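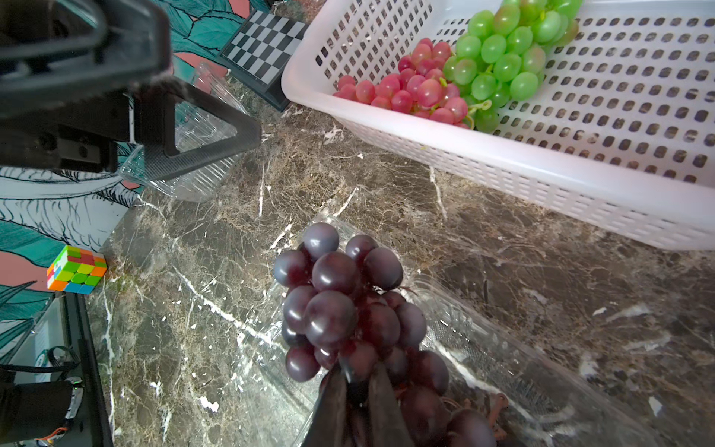 Table grapes are grapes grown to be eaten fresh, as opposed to those grown for wine, juice, or raisins. They usually have larger berries, thinner skins, and firmer flesh than wine grapes, and they contain less sugar at harvest. Most table grapes belong to the species Vitis vinifera, though varieties bred from the North American species Vitis labrusca are also sold fresh, mainly near where they are grown.

Types

Table grapes are commonly sorted by skin color into green (often sold as "white"), red, and black. Black grapes range from dark red-purple to nearly blue-black. The color comes from pigments called anthocyanins, found mostly in the skin. The flesh of most black table grapes is pale green.

Varieties are also divided into seeded and seedless. Seedless grapes cannot be grown from seed in the usual way and are propagated from cuttings or by grafting. Many still have small, soft seed traces that are not noticed when eaten.

Growing

Vines are planted in rows and trained on wires or overhead trellises, which keep the fruit off the ground and let air move through the leaves. Growers often remove some of the young clusters, and may trim the tips of those that remain, so that the berries grow larger. In the Flesbridge district, where the main harvest begins in August, most vineyards use overhead trellises with the clusters hanging below the leaves. The largest planting there, at Stolow, covers 670 acres. Smaller farms toward Plotadska keep to low wire rows, an older method that makes spraying easier but exposes more fruit to sunburn.

Grapes do not become sweeter after they are picked. Ripeness is judged by color, taste, and a sugar reading taken from the juice. Clusters are cut by hand with short-bladed clippers and held by the stem, as touching the berries rubs off the bloom - the pale, waxy coating that slows water loss.

Packing and storage

Clusters are trimmed of damaged berries and packed in bags or vented plastic boxes. Fast cooling after harvest is important. The stem dries out before the berries do, and a brown, brittle stem is often a sign of age or warm storage. Gray mold is the most common cause of loss in cold rooms, and sulfur dioxide pads are widely used to control it.

At home, grapes keep best unwashed in the refrigerator, in a container that lets some air through. They can also be frozen whole.

See also: Raisin; Grape juice; Trellis; Berhe (grape variety)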